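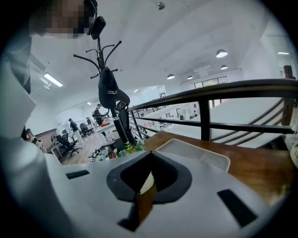
Nizar Hattar told us to hang our coats upstairs before we go down, because in the big room below there is no place for them and people put them on the chairs. So the visit to Jendero began with coats, and for me this was a good beginning. I had come to see how the company lives in its new office, and the upper landing is a part of it that I liked very much.

The coat rack stands by the desk, black metal, with curved hooks that go out like branches. A cap and a bag had their place on it. At the foot of the rack are small green plants with white and pink flowers. I asked if they need much water and Nizar said that he gives them one glass on Wednesday and they are satisfied with this.

The desk is wood, of a warm brown color, and there is a white tray on it. At Jendero they call this desk "the counter". What you carry in your pockets goes in a tray when you come up, and you take it again when you leave. Gus Pruitt, who came with me from our own office, forgot his keys and had to climb back from the street door.

From the desk you look over the railing to the lower floor. The room down there is open and full of light, with white desks in rows. The building was before a warehouse of the Sarner company, 1185 square meters if you count both levels, and Jendero moved in last August. They have 68 desks for 66 people. I asked what the other two desks are for. Nizar said for guests, but when we went down, both were covered with parcels.

The stairs have white steps and a wooden handrail. White is perhaps not practical for steps in a house with so many shoes. Lyle Achterberg, our guide for the second part, said that they are washed every evening and that he was against the color from the start. He lost this discussion. The handrail he chose himself, and it is pleasant in the hand.

Downstairs Lyle showed us how the rows are organized. Everybody has the same desk and may put on it what he wants until six o'clock, then it must be cleared. Personal things go in a box, and the boxes go in a cabinet at the end of each row. The cabinets are from Muveo and the doors close without noise, a thing I noticed because ours at home make a terrible noise. For a bigger delivery there is a storage room behind the kitchen – it was locked when we came, and the key was with a colleague at lunch.

Of the sound I expected something worse. In an open room with a gallery above it you hear usually every telephone. I stood at the railing for a few minutes before we left and could follow only one conversation, about a train to the airport. Lyle says that in the morning it is louder.

We ate in the kitchen, rice and a green curry which they order from Wattanapong on the corner. It was hotter than I can eat, but the others finished everything.

The visit takes about 3 hours with the lunch. Groups are small, so write to them early. If you come in winter, come also a little before the time, for the rack has not so many hooks and the late coats go over the railing.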